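Motmont Events Desk: Set-up Guide for Student Orgs

Section 4. Handing over the officer accounts

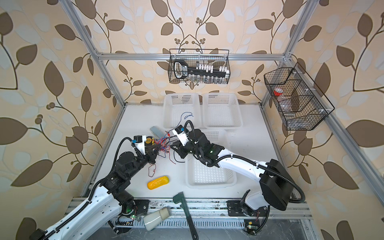

Read all of this before you click anything. The handover runs once per term and can't be run twice without writing to support, and support is slow in July.

You need:
- the outgoing officer's login
- the incoming officer's school email (not a personal one, it gets bounced)
- the org code from your registration letter
- a laptop. The phone version shows the Handover tab but the Confirm button doesn't work on it yet

4.1 Before the turnover night

1. Log in as the outgoing officer. Go to Org > Officers > Positions.
2. Check that every position has the right title. Promotions, Finance, Logistics and so on. Titles carry over exactly as typed, spelling mistakes included.
3. Close any open events. An event with tickets still on sale will block the handover. Go to Events > Live, pick the event, press End sales.
4. Download the guest lists. Events > Past > Export. They come out as a spreadsheet, one per event.
5. Clear the drafts folder. Unsent posters and emails are NOT moved to the new officer. Anything you want kept, save it to Shared Files first.

Note: Shared Files holds 200 items. Past that it just refuses the upload and gives no message. Delete old posters if yours seem to vanish.

4.2 Adding the new officer

1. Positions > select the position > Add successor.
2. Type the school email. Type it again in the second box. Don't paste, the second box doesn't take pasting.
3. Choose the access level. Junior officers start on Level 1 (view and draft). Vice presidents and up need Level 2 (send, sell, refund).
4. Press Send invite.
5. New officer opens the email and presses Accept. The link is good for 18 hours. After that, send a new one from the same page.

Caution: do not give Level 2 to more than one person per position. The system lets you, but then both of them can refund the same ticket. Sorting it out afterwards is done by hand.

4.3 On the night

Plenty of orgs like to do the switch on stage as part of the programme. Fine, but get the invite accepted beforehand. Hall wifi is hall wifi.

1. Outgoing officer logs in and opens Handover.
2. Tick the positions changing hands. Leave the others alone.
3. Enter the org code.
4. Press Confirm. A grey bar runs across the top. Leave the page open untill it goes.
5. Incoming officer logs out and back in. The new title should be under their name.

If you're using the Arnitz door scanner at the same event, finish checking guests in first. The scanner signs itself out the moment the Logistics position changes and will need pairing again (Section 6).

Note: the outgoing officer keeps view access for 11 days. Enough to answer questions and find old files. They can't send or sell anything in that time.

4.4 After

1. New officer changes the mailing list password. Settings > Mail > Password. It does not change by itself.
2. Update the contact name on the public page. Same story.
3. If your org takes payments through Pindard, log in there seperately and swap the account holder. Motmont can't do this for you. Payouts carry on going to the old holder till it's done.
4. Post the officer list to your adviser. Print view is under Org > Officers > Print.

4.5 When it goes wrong

"Position locked": an event is still on sale. Back to 4.1, step 3.

"Code not recognised": check for a letter O typed as a zero. Codes from before the Romaniuk template change start with a dash, and the dash has to go in too.

Invite never arrives: look in junk. Then check the email on the Positions page for a typo. Then resend.

Grey bar stuck: wait. Don't refresh. If it's still there after you've had a cup of tea, close the tab, log back in and look at Positions. Usually the change has gone through and only the bar is stuck.

Wrong person got the position: don't run it again. Write to support with the org code, the position title and both email addresses.

Next: Section 5, Ticket types and door sales.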